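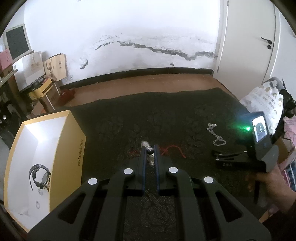
Gun-woo Woo wrote in to ask whether a chain that has knotted itself into a ball is worth saving or should just go in the bin. Save it. Nearly always. Same question comes in most weeks so it goes at the top now.

Sorting Out the Small Stuff: Your Questions
Pritside Home Swap, updated 7 May 2024

Where do I even start with a tangled chain?
Lay it down flat. Don't hold it up and shake, that pulls the knots tighter. Find the clasp, undo it, then work from the loosest loop inward. Two pins help. A drop of baby oil on the worst bit, rub between finger and thumb, wash off after with dish soap.

Can I do it on a rug?
Sure, plenty of people sort on the floor. A rug stops things rolling and it's kinder on the knees. Dark rug is great for silver chain, you see every link. Not so great for tiny dark beads. Check the pile before you vacuum!! Kyung-hwa Kwon lost an earring back that way in February and had to go thru the whole dust cup.

What about thin cord? Red string, bracelet cord, that kind of thing
Keep it away from chain. Cord wraps round links and then you have two problems. Wind it loosely on a bit of card, tuck the end in a slit. If it's frayed, trim it and put clear nail polish on the tip. Under 6 inches, let it go.

Which box should I use?
Whatever you have. A box with a white or pale inside is best for small things, easier to see what's hiding in the corners. Old gift boxes and shoe boxes are fine. Stand it open next to you while you work so you're not getting up every minute. Label on the end, not the lid, lids get swapped.

Do I need the divided trays from Pumville?
No. They're nice. 18 compartments, and most people fill five. Egg carton does the same job.

Plastic bags: keep or toss?
Fine for carrying, bad for storing. Silver left in a plastic shopping bag with other stuff gets scratched and knotted again. One chain per small zip bag, clasp left poking out of the top, zip shut up to it. Ha-neul Song does the drinking straw trick instead (chain through straw, fasten the clasp). Works too. Thick chains won't fit.

How do I pack boxes so I can find things later?
Heavy at the bottom, small boxes on top. Don't stack against a door you use. Leave a gap at the wall if the wall has any stains or flaking, cardboard soaks up whatever is there. Fix the wall first if you can, we know, easier said.

My chain has gone dull. Clean before or after untangling?
After. Polish gets stuck in knots and dries white. Soft cloth, warm water, bit of soap. Dry it completly before it goes in a bag.

How much can I bring to the swap table?
80 small items per person. A pair of earrings is one item. Boxes don't count. Please no loose pins.

Will someone at the swap untangle it for me?
Jae-in Cho sometimes takes them at the Nernholm table, if it's quiet. Bring it in its own bag with your name on. No promises on very fine chain.

I gave up on one. Now what?
Put it in the repair tub by the entrance, or ask a jeweler, some do it cheap. Broken chain is still good for crafts.

Got a question that isn't on here? Leave a note at the front desk, I-seul Yoo reads them all and we add the useful ones when we get a minute.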